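About Us

Hi, I'm Þröstur Hafþórsson, and I run Jorneck, a little language school above the bakery on Sutherland Street. I teach Icelandic to grown-ups - beginners mostly, plus a few brave folks who want to read the sagas without a dictionary on their lap. (Say my first name however you like for the first month. After that I get picky!)
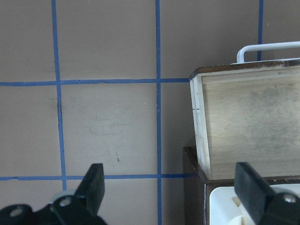
Page last changed: May

I started with two students at my kitchen table and a stack of photocopies. We now have roughly 176 people on the books, and I still teach the first six weeks of every beginner course myself, since I love that stage when someone orders a coffee in Icelandic and blushes all the way through it.

We keep groups small and we talk a lot. Grammar comes in when you need it, and yes, you will need it, there are four cases and they don't go away. Everybody gets our own workbook, Hullus, with 1000 everyday words in it and plenty of room to scribble.

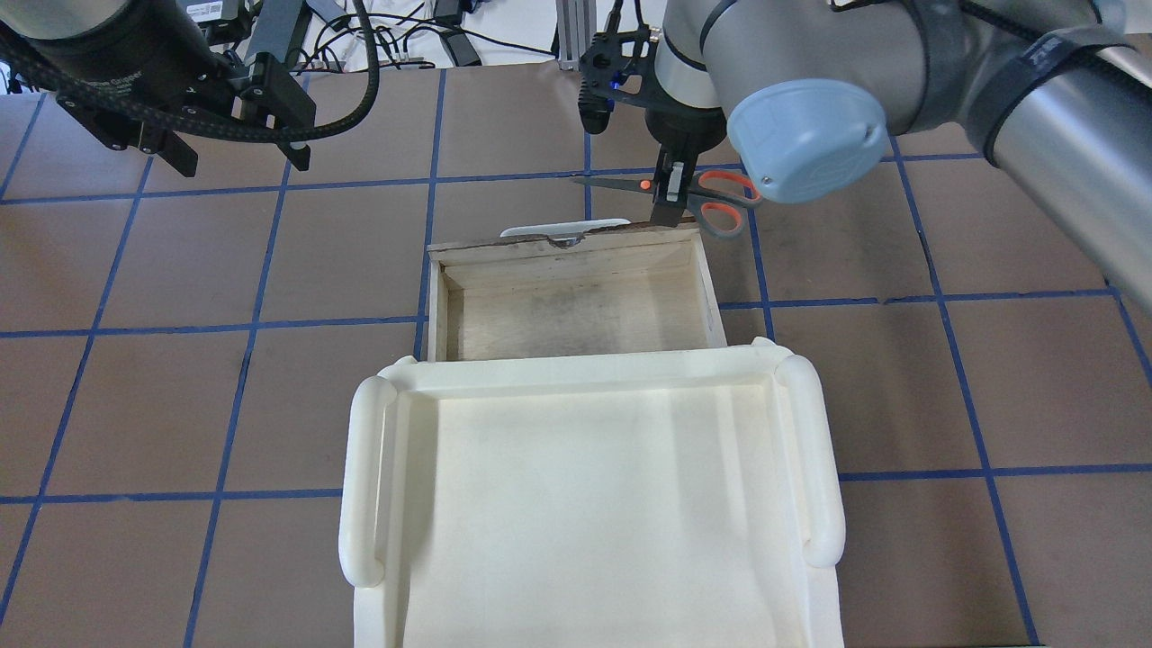

Evening classes start at 6, and there's coffee from half an hour before if you're coming straight from work and want to sit down first. If you miss a week, just write to me and I'll send you the pages. Prolent, our reading club, is open to former students too, and we're halfway through a crime novel that has kept everyone arguing about the brother-in-law.

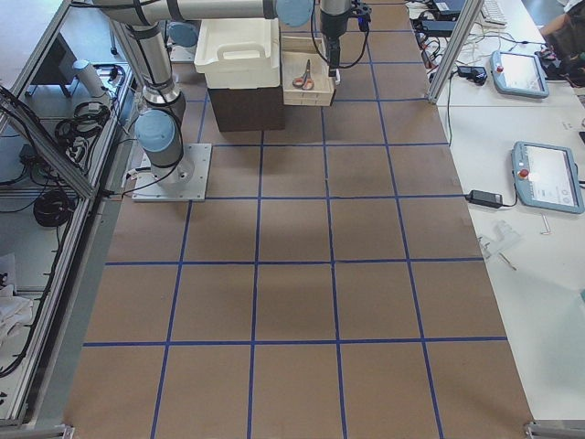
Reading time: 2 minutes

New beginners can join at the start of any course, and the first evening is free. Come up the stairs next to the bakery door and ring the top bell - the lower one belongs to the dentist.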